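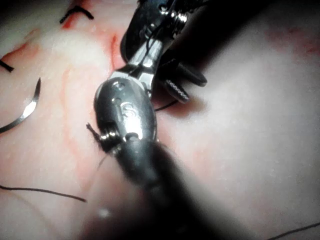 Claiming a refund for a suturing short course when the provider changes the date

Posted in: Training and Professional Development

Ayanda Zulu

I enrolled in a weekend suturing skills course offered by Bandley, a private training provider, and paid the full fee at the time of enrolment. In January the provider advised by email that the course had been moved to a date on which I am rostered to work. My request for a refund was declined on the grounds that the terms permit "reasonable rescheduling". I was offered a credit, less an administration charge of $40. The terms I accepted state that a participant may withdraw with 33 days' notice, but are silent on what applies where the provider makes the change. I would be grateful for advice on whether the charge is enforceable and to whom a complaint should be directed in the first instance.

3 replies

Johannes Pillay

The first step is to put the matter in writing. A telephone call is not sufficient, as you will need to demonstrate later what was requested and when. Your letter should set out the original date, the revised date, the amount paid and the outcome you are seeking.
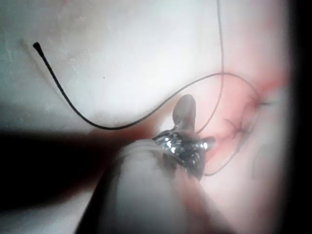

Photo: Clusten Skills Library

In general terms, a clause allowing a provider to reschedule does not necessarily remove a participant's right to a remedy. Much depends on whether the date was a significant part of what you agreed to purchase. For a course held on a single weekend, it is open to you to argue that it was. The withdrawal clause deals with a participant's change of mind and should be treated as a separate matter - I would say so plainly in the letter.

Allow the provider a fixed period in which to respond. If no satisfactory reply is received, you may lodge a complaint with the consumer protection agency in your state or territory. Lodging is generally free of charge. Please retain the enrolment confirmation, the receipt and a copy of the terms as they stood on the day you paid.

Van Dusen

Check whether your employer paid any part of the fee. If so the refund may have to go to them.

Faltov

I had the same dispute with a different provider over a $200 deposit. I wrote 2 letters and the deposit was returned after the second. I did not accept the credit in the meantime, and would suggest that you do not use yours until the matter is settled.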